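**Want a seat at the table? Come be a youth delegate for the Tresmont Model Council**

Hi there! I run the Tresmont Model Council, and I'm looking for 40 young people from anywhere in the Prata valley who like arguing about things that matter (bus routes count, and so do library hours, and so does that crosswalk on Bruvitz Road everybody complains about).

If you're between 15 and 19, this is for you. You don't need to be on student government and you don't need good grades in civics. Last time we had kids who'd done debate since sixth grade sitting next to kids who'd never spoken into a microphone, and some of the best bills came out of the second group.

So what do you do? You get put on a team, your team picks a local problem, and you write a bill about it together. Then in October we all pile into the old council chamber in Dravier and you stand up and defend the thing while the other teams pick holes in it. Bills that pass get sent to the real town council with a cover letter from me. They have to reply in writing — I've gotten pretty pushy about that.

**What I'm asking of you**

- 4 Saturday sessions, 10 a.m. to 3 p.m., lunch included
- one evening call with your team in between each session
- the full weekend in Dravier in October
- a willingness to read other people's bills before you vote on them (please!)

It's free. We'll pay you back for bus fare, and if you're coming from the far end of the valley there's a carpool list I can add you to. Delegates who finish the whole program also get a $200 stipend, paid at the closing session.

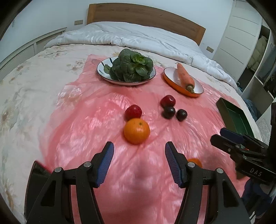 Your parents or guardians will have to sign a form if you're under 18, and I'm happy to get on the phone with them first. Mine would have had about a hundred questions, so I get it.

**How to apply**

Send me up to 633 words on one rule in your town you'd change and who might be mad at you for changing it. (Yes, 633. It's how many seats were in the county's first meeting hall and I'm weirdly attached to the number.) A voice memo or a short video is fine too if writing isn't your thing. Tell me your age, your town, and anything you'd need to take part comfortably, like an interpreter or step-free access.

You can drop your application in the box at the Tresmont library or ask at the front desk for our email address. Applications close on a Monday, the last one before school lets out, at 5 p.m. I read every one myself, so give me a couple of weeks to get back to you.

Oh, and if you applied before and didn't get in, please try again — we had fewer spots then.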